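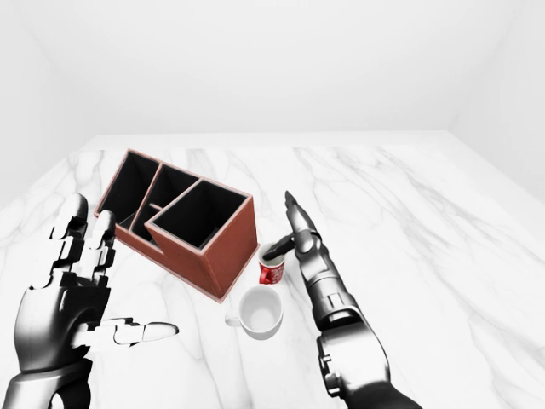

Skerkeck two-handed desk unit

Skerkeck clears and resets shared desks: mugs, cups, desk organisers. Each layout is rehearsed in simulation before the unit comes to your office.

At Thammasiri it looks after 109 desks. Kamol Limsakul's team used to start at six to get them ready. They now start at eight and do the kitchens and stock.
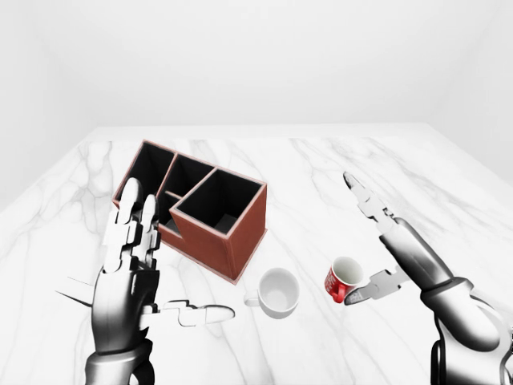
Staff can stop the unit at any desk. One person per shift needs training, and the course takes 20 hours. Contact: Ursina Tanner, Brarex.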